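양말 말리기, 자주 묻는 질문 모음
글 레이날도 크루사도 (Reynaldo Cruzado)
8월

안녕하세요, 비스트홀름 살림 노트에 들러 주셔서 고맙습니다. 여름 내내 빨래 이야기를 올렸더니 유독 양말에 대한 질문이 많이 쌓였어요. 그깟 양말 하시는 분도 계시겠지만, 저처럼 건조기 없이 사는 집에서는 양말만큼 손이 많이 가는 빨래도 드물지요. 댓글과 메일로 받은 질문 가운데 자주 나온 것들을 골라 답을 적어 봅니다.

양말은 꼭 집게에 걸어야 하나요? 그냥 건조대 봉에 걸쳐 두면 안 되나요?

됩니다, 되고말고요! 저도 바쁜 날은 그렇게 해요. 다만 봉에 걸치면 접힌 자리가 늦게 마르고, 창문이라도 열어 둔 날에는 한 짝이 바닥에 내려와 있기 일쑤입니다. 집게 달린 옷걸이를 쓰면 자리도 덜 차지하고 한꺼번에 들고 옮길 수 있어서 저는 그쪽을 더 좋아합니다.

발목 쪽을 집나요, 발가락 쪽을 집나요?

이 질문은 정말 끝이 없어요. 저희 어머니는 평생 발가락 쪽을 집으셨고 저는 발목 쪽을 집습니다. 발목 쪽을 집으면 입구가 벌어져서 안으로 바람이 들어가고, 발가락 쪽을 집으면 고무단이 물 무게에 덜 늘어난다고들 하지요. 제 양말은 대부분 짧은 발목 양말이라 고무단 걱정은 크게 하지 않습니다. 두툼한 등산 양말이라면 저도 어머니 말씀을 따르고요.

한쪽 모서리만 집어도 괜찮을까요?

얇은 양말은 괜찮습니다. 입구 한쪽 귀퉁이만 살짝 집으면 천이 겹치는 부분이 적어서 오히려 잘 마르더라고요. 두꺼운 것은 조금 더 깊이 물려 주세요. 너무 끝만 잡으면 옷걸이를 옮기다가 툭 떨어집니다.

널기 전에 짝부터 맞추는 게 좋은가요?

저는 무조건 맞춥니다. 상 위에 색깔별로 나란히 펴 놓고 나서 걸기 시작하면, 나중에 걷을 때 그대로 겹쳐서 접기만 하면 되거든요. 처음에는 번거로운 것 같아도 마른 양말 더미를 앞에 두고 짝을 찾는 것보다 훨씬 마음이 편해요. 발가락 방향까지 맞춰 놓으면 집을 때 손이 헤매지 않습니다.
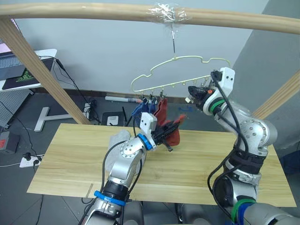
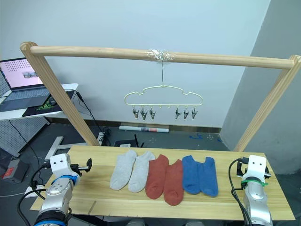
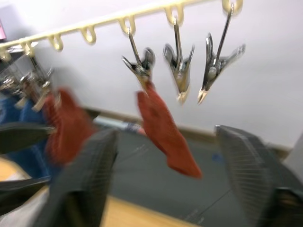 금속 집게는 녹이 슬지 않나요?

오래 쓰면 슬 수 있습니다. 특히 장마철에 욕실에 그대로 걸어 두면 스프링부터 색이 변해요. 저는 다 쓴 뒤 마른 수건으로 한 번 훑고, 햇볕이 드는 일요일에 빈 옷걸이째 창가에 걸어 둡니다. 흰 양말에 자국이 생겼다면 그 집게는 미련 없이 바꾸시는 게 낫습니다. 저도 아까워서 버티다가 새 양말을 버린 적이 있어요.

집게 자국이 남는 건 어떻게 하나요?

걷자마자 손바닥 사이에 끼우고 몇 번 비벼 주면 웬만한 자국은 풀립니다. 그래도 남으면 그냥 신으세요. 신발 속에 들어가면 저도 모르고 남도 모릅니다.

옷걸이가 봉 위에서 자꾸 미끄러지는데요.

고리가 매끈한 봉에 걸려 있으면 한쪽에 양말이 몰릴 때마다 스르르 움직이지요. 고리가 걸리는 자리에 테이프를 몇 바퀴 감아 턱을 만들어 주면 한결 얌전해집니다. 나무 봉이라면 떼어 낼 때 표면이 상하지 않는지 구석에 먼저 조금 붙여 보시고요. 그리고 양쪽 무게를 맞춰 거는 습관도 들여 보세요. 왼쪽에 한 짝, 오른쪽에 한 짝, 이런 식으로요.

색이 진한 양말과 밝은 양말을 같이 걸어도 되나요?

충분히 헹구고 탈수까지 마쳤다면 저는 같이 겁니다. 새로 산 진한 색 양말만은 처음 몇 번 따로 두세요. 타마요 시장에서 산 빨간 양말이 회색 양말에 닿은 채로 하룻밤을 보낸 뒤로는 저도 꼭 한 칸씩 띄웁니다. 회색 양말은 지금도 분홍빛이 도는데, 막상 신어 보니 나쁘지 않아서 아직 서랍에 있습니다.

실내에서 말리면 냄새가 나요.

대개는 너무 촘촘히 걸어서 그래요. 집게를 다 채우고 싶은 마음은 저도 잘 알지만, 사이를 비워 두어야 바람이 지나갑니다. 벽에서도 조금 떼어 놓으시고, 선풍기가 있다면 약하게 틀어 아래에서 위로 바람을 보내 보세요. 그래도 냄새가 나면 세탁조를 한번 들여다보실 때가 된 겁니다.

여기에 없는 질문은 댓글로 남겨 주세요. 제가 답이 좀 느린 편이지만 빠짐없이 읽고 있습니다. 다음번에는 수건 이야기를 쓸 예정이니, 수건이 뻣뻣해져서 고민이신 분들은 그쪽 질문도 미리 보내 주시면 좋겠습니다.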